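Griltstead Meeting Table in White: A Top That Shows Everything

Reviewed by Nerea Barrios

The product page for the Griltstead promises a surface that "wipes back to new." I have bought enough office furniture to read a line like that slowly. We ordered one anyway, through Wellwood, because the old table had a split down one side and the Griltstead was the only large white top they could get to us before December.

Delivery was fine. Assembly took two of us most of a Wednesday morning, and the instructions skip a step with the leg bolts that you'll work out for yourself after doing it wrong once. I won't hold that against it much. My trouble is with the top.
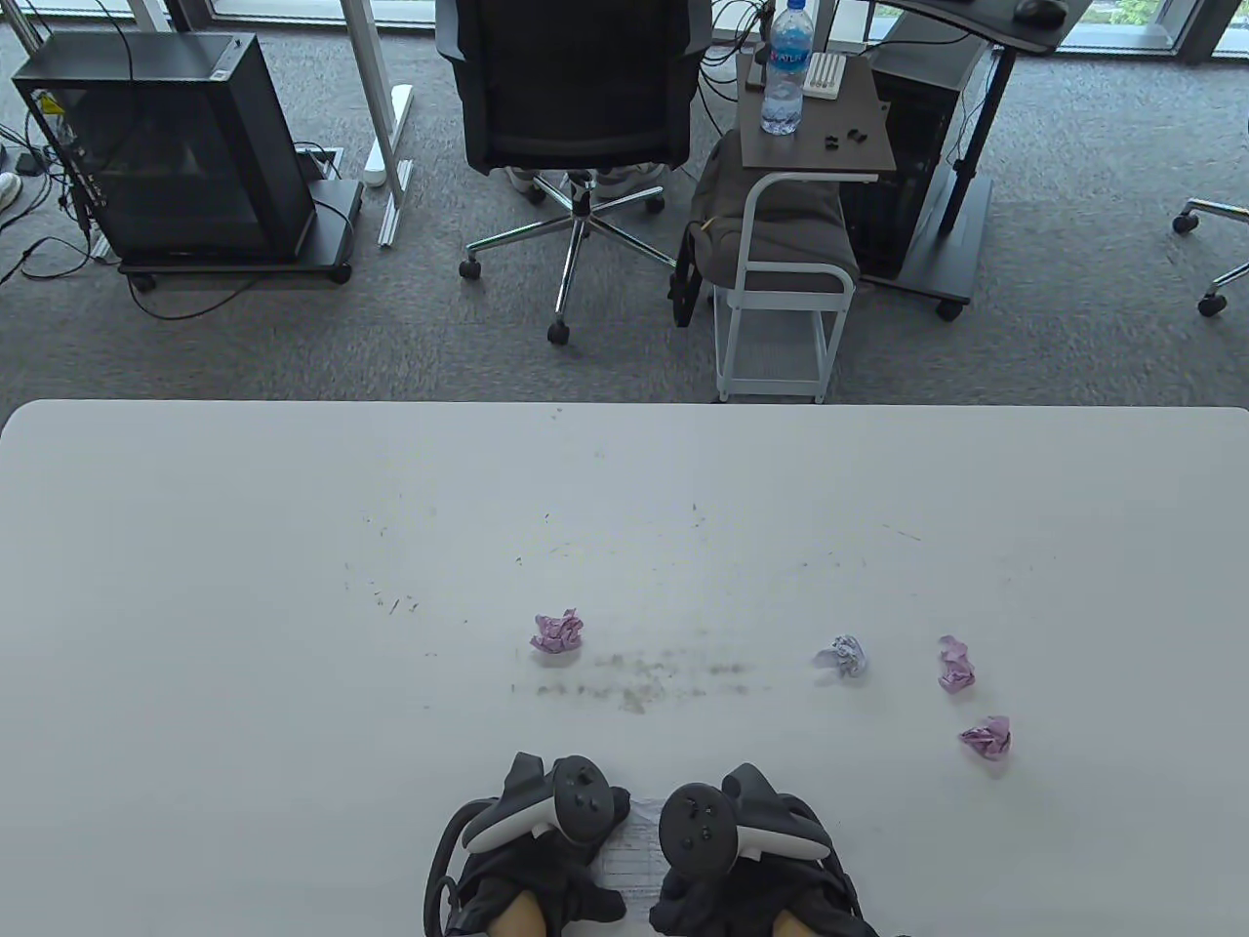

For comparison, the table we replaced was an Ovilbridge, a dull oatmeal color that I never once thought about cleaning. White is another matter. Gray smudges build up where people lean and drag things, and they're at their worst toward the middle, where you have to stretch to reach. A damp cloth takes off some of it. Dish soap takes off a bit more. I tried the Annamalai surface cream that Wellwood suggested at checkout and I couldn't tell the cleaned half from the other half, so that's money I'd like back.

Paper is what we mostly use this table for. Forms get sorted, filled in, balled up and sometimes unballed again when someone decides they needed it after all. You'd think paper would be gentle on a tabletop. My guess is that pencil and ink come off on the surface and then get rubbed in by sleeves, but Griltstead's support person told me the finish "does not take marks," and we left it there.

Things I do like: the rounded edge. I was ready to call it a styling gimmick, and it's pleasant to rest your wrists on for an hour. Colored paper is also easy to spot on it, and a pink sheet never goes missing the way it did on the oatmeal. The size is generous too, enough to spread out a job and still have somewhere to write.
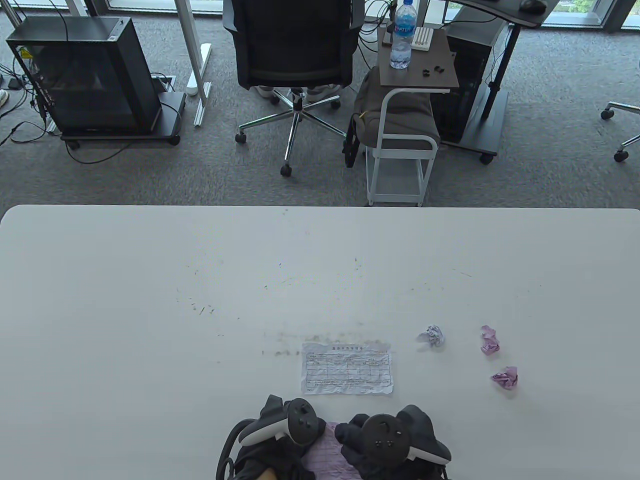 A wrinkled form and crumpled paper on the Griltstead top, with scuffs and specks showing.

My colleague Reshma Shabalala thinks I'm being unfair. Her view is that any white table in a working office will look like this and that I should have known it when I ordered. She may be right about the second part. But I didn't write the product page, and if a company says a top wipes back to new I'm going to wipe it and look.

As for price, we paid 205 for ours after a discount of 20, delivery included. The plain gray version was 115 on the same site when I last checked, with what looks to me like the same legs. I can't see what the extra buys you apart from the color, and the color is the thing I'm complaining about.

Would I buy it again? In gray, probably. In white, only for a room where people talk and don't bring pencils.

Rating: 3 out of 5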